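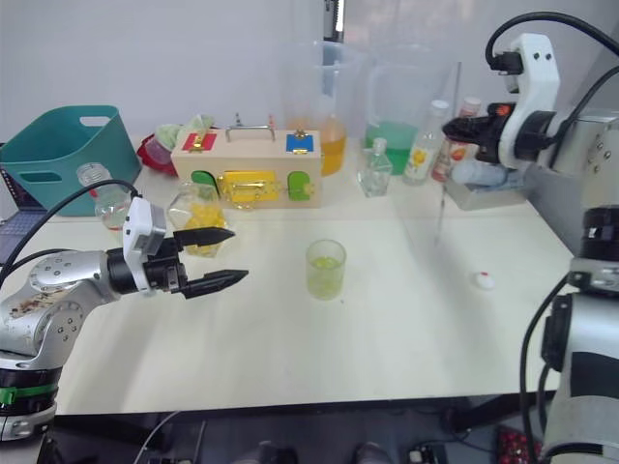

Two-arm bench with both grippers open or clear of the cup, coloured liquids at the back.

Bench rules for liquids, second draft

06/10/2021

Inger Kjærgaard asked for our liquid-handling rules in writing before the Vokulley cell is signed off. They apply to any two-arm bench with open vessels.

1. Fill level. No open vessel holds more than 300 ml. Pitchers stay at the back, against the wall.

2. Cables. Leave enough slack for full wrist rotation, and route the loop over the arm – never across the worktop.

3. Stirring. One arm holds the stirrer, the other keeps its fingers open and away from the glass. Wrist speed is limited to 9 per cent while the tip is below the rim.
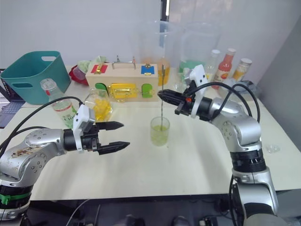 4. Caps and loose parts. Remove them from the worktop before a run. The Hollard checklist has this as item 11, far too late in my view.

5. Spills. Stop both arms, then wipe. Residue on a joint cover is logged even if it looks dry. Yadav keeps the log.

Rule 3 may change. Lurik wants up to 9 trials at a higher limit first, and I have no objection provided the glass is swapped for plastic.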